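Re: [clurnusar-cooks] Reheating buns without them going soggy

On April 10, 2023, a list member wrote:
> Mine always come out with a wet patch on the top. Is it the
> lid dripping? I'm using a bamboo one over a saucepan. Also
> how many can you do at a go? Got 6 in the freezer and
> people coming.

Quick one as I'm meant to be out of the door – yes, almost certainly the lid. Bamboo shouldn't drip much, but if yours is old and a bit matted it might. Tea towel round the lid, knot it on top so the ends don't hang near the ring. Did that for years.

I've since gone over to an electric one, metal basket, holes in the bottom, glass lid. Glass drips worse than bamboo if anything so same teatowel trick. 600 ml of water in the base is plenty for mine, check your own.
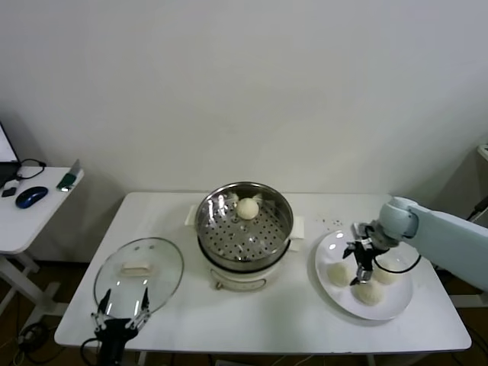

As for how many, I'd do 4 at most and keep them apart, they swell and then you tear the skin getting them off each other. So 2 goes for your 6. Put the first lot on a plate with a cloth over. Squares of baking paper underneath or they weld themselves to the tray. Straight from frozen is fine, dont thaw.

Lid off slowly and tip it away from the buns, all that water has to go somewhere.

Flour question from the other thread – I use the Akby plain, not the strong. Whiter and softer. Haven't tried the Yilma one since September so can't say.

Will send the red bean filling when I find the bit of paper it's on.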